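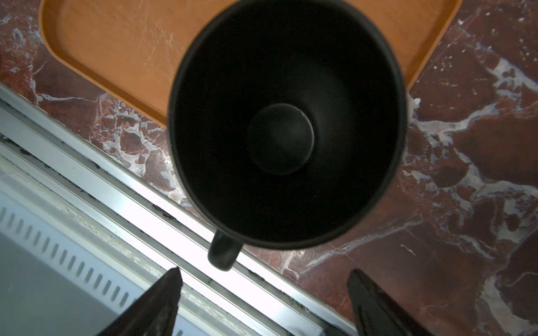
Tassen und Becher vormachen: Tipps für die Arbeitsplatte

Stand: 2021-04-11

Die Hinweise gelten für Arme mit Zweifingergreifer und Kamera am Handgelenk, egal ob man sie von Hand führt oder mit einem zweiten Arm fernsteuert. Wir arbeiten mit der Fernsteuerung von Ramard, die meisten Punkte haben wir aber auch beim Führen von Hand ausprobiert.

Vor dem Start

Platte abwischen, auch die Fuge zwischen Leiste und Stein. Krümel wandern sonst im Lauf der Aufnahmen unter das Tablett, und dann steht es nicht mehr plan.

Das Tablett so hinlegen, wie es im Alltag liegen würde. Schräg ist in Ordnung. Wer es immer parallel zur Kante ausrichtet, bekommt einen Arm, der mit einem schrägen Tablett nichts anfangen kann. Wir verschieben es alle 8 Durchgänge um eine Handbreite und drehen es dabei ein wenig.

Kabel so befestigen, dass sie in jeder Stellung eine lockere Schlaufe behalten. Einmal alle Gelenke bis zum Anschlag durchfahren und zusehen, ob etwas spannt. Kabelbinder nicht ganz festziehen.

Dunkle Becher

Ein schwarzer Becher ist von oben schwer zu lesen. Das Innere wird fast einheitlich dunkel, und der Rand hebt sich nur dort ab, wo Licht darauf fällt. Eine Lampe von der Seite hilft mehr als eine hellere Deckenlampe. Bei poliertem Stein den Winkel so wählen, dass die Spiegelung nicht genau neben dem Griffpunkt liegt.

Vor dem Absenken kurz über dem Becher anhalten. Eine halbe Sekunde reicht. Erst den Henkel suchen, dann die Finger drehen, dann senkrecht nach unten. Wer beim Absenken noch dreht, stößt leicht an den Henkel, und der Becher wandert weg.

Am Henkel oder an der Wand greifen -- beides geht, aber nicht in derselben Serie mischen. Wir legen pro Griffart einen eigenen Ordner an.

Tempo

Langsamer arbeiten, als man es mit der eigenen Hand tun würde, dafür gleichmäßig. Ruckeln am Steuerarm landet eins zu eins in der Aufzeichnung. Kleine Korrekturen dürfen drinbleiben. Wenn der erste Griff danebengeht und der zweite sitzt, lösche ich den Durchgang nicht mehr. Im Februar habe ich das noch getan und mir damit einen großen Teil der brauchbaren Daten weggeworfen.

Für eine einzelne Aufgabe mit festem Becher haben uns 70 Durchgänge gereicht. Sobald mehrere Becher und wechselnde Plätze dazukommen, plane ich mit ungefähr 200.

Mehrere Teile auf der Platte

Untersetzer, Teller und Vasen dürfen stehen bleiben, solange sie auch später dort stehen werden. Ab und zu die Reihenfolge tauschen. Was der Arm nicht berühren soll, gehört nach hinten, mit genug Abstand für den Ellbogen und nicht nur für die Finger.

Liegt ein Becher gekippt auf dem Tablett, ist das eine eigene Übung. Zuerst die stehenden Becher vormachen, danach die gekippten. Beim Greifen einer Tasse, die neben einer anderen steht, den Greifer nur so weit öffnen wie nötig. 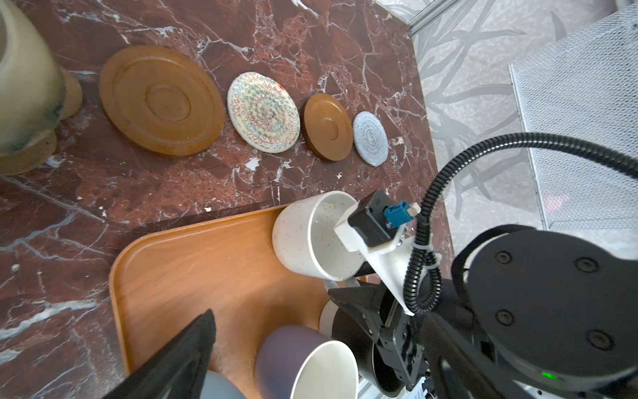

Ankit Saxena schreibt dazu: Bei mir hat es viel gebracht, beim Steuern nur auf das Bild der Handkamera zu schauen und nicht auf den Tisch. Wenn ich den Becher dort nicht erkenne, kann der Arm es später auch nicht. Am Anfang war das mühsam, und zwei Tassen sind mir dabei heruntergefallen. Seitdem übe ich mit Bechern von Felladora, die sind dick und verzeihen mehr.

Das mit dem Kamerabild übernehme ich. Zum Üben reicht es, die ersten Durchgänge ohne Aufzeichnung zu machen.

Nach der Serie

Greiferfinger mit einem feuchten Tuch abwischen und auf Abrieb prüfen. Glatte Glasuren rutschen, sobald Fett an den Fingern ist.

Dateien am selben Tag ansehen und benennen. Bei uns stehen Becherfarbe, Griffart und Tablettlage im Namen, dazu die laufende Nummer. Wir sind inzwischen bei 2146 -- ohne Nummern wäre da nichts mehr zu finden.

Den Arm vor dem Ausschalten in Ruhestellung fahren und erst dann den Strom wegnehmen.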